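September, late afternoon
Iara Gallardo, dye bench notebook

Picking up where I left off before lunch, because I want the madder stuff written down while I can still smell it on my hands. The second pot came out better than the first. It's still not the brick red I was promised by the old recipe card, but it has moved off that sad salmon and I'm calling that progress!

Recipe as I ran it, so I can find it again:

Wool first, the Voladstead skeins (the scratchy ones, two-ply). Scoured with the plain soap, rinsed until I got bored, then rinsed once more. Alum mordant overnight in the enamel pot with the chipped lid. I forgot to write down the alum weight on the first batch, which is exactly the kind of thing this notebook is supposed to stop me doing, so for the record the second batch was 16 percent alum to dry fiber weight. Total dry fiber was 775 grams, weighed on the good scale after I found it hiding under the drop cloth.

Madder was the ground root from Makport, same bag as last time, lot 2437. I soaked it in warm tap water while I ate a sandwich, tipped the whole muddy mess into the pot, and brought it up very slowly. I kept it under a simmer the entire time (I think) but I did wander off once to answer the door and the thermometer was higher than I liked when I got back. If there's brown in the finished skeins, that's the door's fault.

Our tap water is soft and I keep forgetting how much that matters with madder. First pot, plain tap water, salmon. Second pot, I threw in a spoon of chalk, and the color deepened while I was standing there stirring. I'd love to say I measured the chalk. It was a soup spoon, fairly heaped. Next time, the little scale, and I mean it.

Now the cotton. I had leftover bath and wanted to see what it would do on scoured cotton with no tannin step, just alum. Answer: not a lot. It goes a washed-out peach that would look fine on a baby blanket and nowhere else. Everyone says you need tannin on cotton first and everyone is right, so fine, tannin next week. I've got oak galls in the jar behind the vinegar and they've been waiting on me since spring.

What I want to end up with is a proper red that can sit next to the commercial-dyed cloth without looking apologetic. I've been using coral as the target by eye, which is slippery, because coral in the morning and coral under the tube lights are two different colors. I need a fixed reference card. Gallardo family rule (my aunt's, she dyed for years) is to judge red at the north window at noon and never after dinner, and I broke it twice this week.

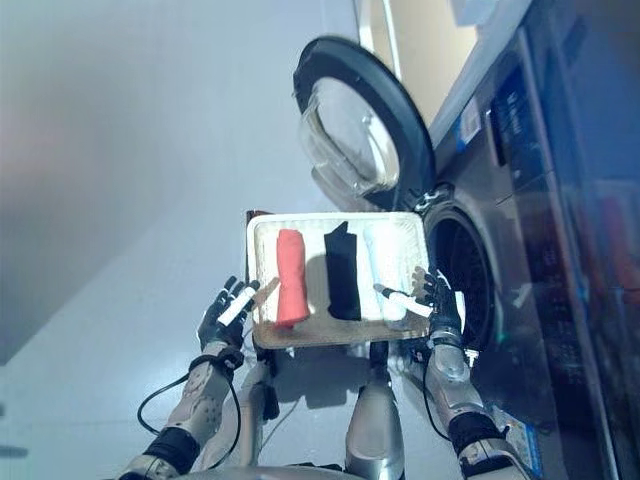
Wash tests

These are the slow bit and I've been putting them off. My plan is to cut each skein sample into three lengths. One goes in a drawer as the control, one gets a hand wash in cool water with the neutral soap, and one gets a real machine wash, gentle cycle, with a scrap of white cotton pinned to it so I can see how much color walks off. I know a machine is rough on this kind of wool. That's sort of the point, somebody is going to do it sooner or later and I'd like to know what their sock will look like.

From the first pot (the salmon): hand wash barely touched it. The rinse water was pink for the first go and clear after that. The machine length felted a bit at the cut end, which I should have seen coming, and the white scrap picked up a faint blush. Not terrible. I'd give it to a friend but I wouldn't sell it.

Second pot lengths are still hanging on the rack and I'm not washing anything until they've rested. Last year I got impatient with the walnut and ended up testing loose dye that would have rinsed out anyway. So they rest.

Light test is going too. I taped yarn to a strip of card, covered half with foil, and stuck it in the window. It gets 26 days. I've put a note on the tape so it doesn't get "tidied" by anybody (you know who you are).

Also, the Unik drying rack has a wobble in the back leg again. I folded up some card and wedged it, and if you move the rack please move the card too, otherwise wet skeins end up on the floor and I'll be cranky about it.

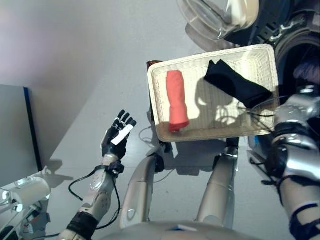

TO DO / ODDS AND ENDS

Order more alum before I start the tannin run, there's only a scrape left in the tub.

Grind the oak galls. Outside, with a mask, they get everywhere.

Try an iron dip on one of the peach cotton pieces. I have a feeling it'll go a nice dusty mauve, and if it goes gray I haven't lost anything. Very weak, in the old steel pot and NOT in the enamel one, please, because iron hangs around and dulls every red that comes after it.

Keep the spent madder. I strained it and it's in the lidded bucket by the sink, and it should have one more pale bath in it if I get to it before it starts to smell. Label's on the lid.

Check the second pot skeins at the north window tomorrow at noon, and write the color down before I look at the recipe card again.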